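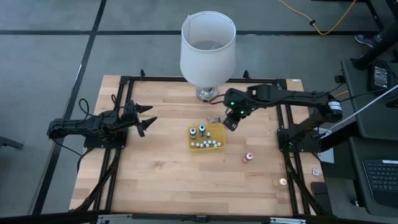 Caderno de oficina – Bancada bimanual Rindusov
Registo de 14/04/2021
Oficina partilhada Clurkonitz, sala do piso inferior

1. Objetivo da sessão

Concluir a montagem mecânica dos dois braços na estrutura de perfil de alumínio e verificar o percurso dos cabos antes do primeiro ensaio com objetos pequenos. A calibração das câmaras fica fora deste registo.

2. Estrutura e fixação

O tampo de madeira foi mantido. Os perfis pretos acompanham agora as quatro margens e cada braço assenta na respetiva base, presa à calha lateral. Os parafusos da base esquerda foram reapertados por se ter detetado folga ao rodar o ombro à mão. Na base direita não foi necessária qualquer intervenção. Recomenda-se nova verificação após 11 ciclos completos, conforme a folha de montagem Šimko.

3. Cablagem

Os cabos do braço esquerdo descem junto à calha. O laço atrás do braço continua demasiado solto e deverá ser encurtado ou preso com abraçadeira. O cabo branco que chega ao braço direito atravessa a zona de passagem na diagonal – solução provisória, a rever. O mesmo se aplica à extensão amarela no chão, que deverá ser encaminhada para a parede antes de a sala voltar a ser utilizada por outros grupos.

4. Disposição de ensaio

Tabuleiro amarelo translúcido perto do centro, com frascos de tampa azul e pequenas peças brancas redondas no interior. Frascos de tampa vermelha e de tampa amarelo-alaranjada do lado direito do tampo, fora do tabuleiro. O candeeiro de abajur branco fica junto à margem oposta. A sua posição obriga a limitar o curso do braço direito nessa zona; o limite foi introduzido no ficheiro de configuração, mas ainda não foi testado a velocidade normal.

5. Ocorrências

O controlador Flirnari devolveu o código 404 no arranque, em duas tentativas seguidas. O erro desapareceu após substituição do cabo de dados. A causa não foi apurada e o cabo retirado ficou etiquetado na gaveta 5, para medição.

A abertura da garra esquerda indicada pelo programa difere da medida com o paquímetro em mais de 2 mm. Até nova calibração, não devem ser utilizados os valores guardados.

6. Pendentes

Prender o laço do cabo esquerdo.
Definir o percurso definitivo do cabo branco.
Repetir a calibração de ambas as garras.
Medir a continuidade do cabo de dados retirado.
Confirmar a reserva da sala para agosto.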